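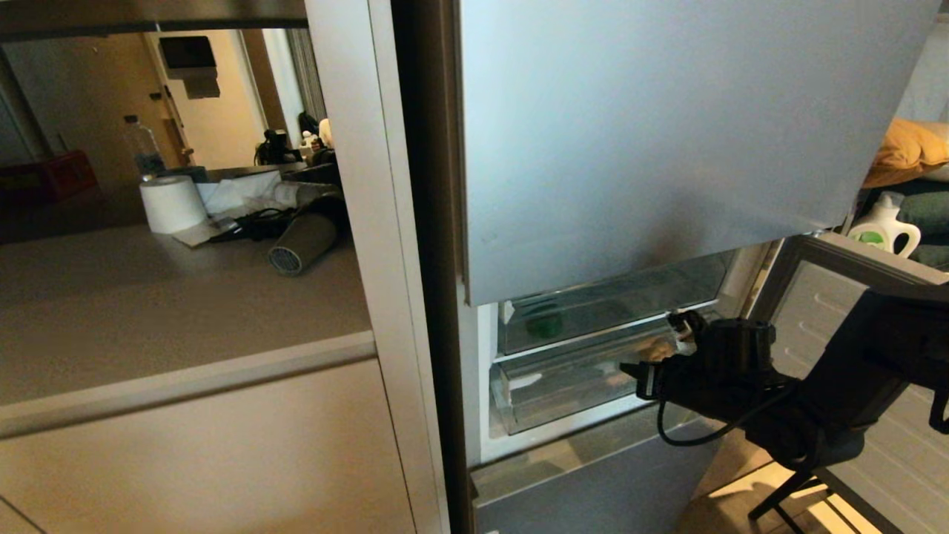 Words and photos by Imogen Hartnell, kitchens and storage editor at Jullilis

The bottom half of the fridge

I love a fridge drawer. There, I've said it! Shelves get all the attention (the neat rows of jars, the milk standing to attention) but it's the drawers down at shin height that decide whether you eat your vegetables or find them again three weeks later. So this gallery is all about the low bits of a tall fridge-freezer, and how we've been sorting ours out for the Penovberg flat.

Clear fronts, every time. A see-through drawer means you can check what's left before you've even pulled it out, and a clear lip at the front gives you something to get hold of. The one at the top of this page has a little something dark green towards the back left, and you can spot it through the plastic without rummaging. That's the whole appeal for me.

Glass over the top. I'm very fond of a clear glass shelf with a metallic edge sitting above the drawer. Light comes straight down through it, and it wipes clean with a damp cloth and a drop of vinegar. Lovely on a bright morning when the white walls inside are fairly glowing.

Matte grey outside. The silver-grey doors look smart against a pale wooden floor, and I'd choose them again tomorrow. They do take a smudge, mind you! Warm water, a soft cloth, then a dry one straight after, going in the same direction all the way down.

Room for the door. Measure the swing before you buy, please! You want the door open wide enough for the drawer to come right out past it, and you want to know where the nearest chair is going to live. We moved our table 2 inches and it made a huge difference.

What goes where. Leaves and herbs at the front, wrapped in a bit of kitchen paper, with heavier things like cabbage and courgettes behind. I keep apples well away from the salad (they make it go limp far too quickly) and give them the fruit bowl on the side.

Washing day. Once a month the drawers come out and go in the sink with warm soapy water, never hot, as clear plastic can crack if it's had a shock straight from the cold. Let them dry completely on a tea towel before they go back in.

Little extras. The ribbed liners from Teixeira are brilliant for the bottom of a drawer. A roll is 200 cm long, which did both of ours with a good piece left over for the door bins.

We've had 113 comments on our Herkaseo larder gallery since November, and so many of you asked for fridges next that I was thrilled to get going on this one. Freezer drawers are coming after this, so do send me your best ways of labelling peas.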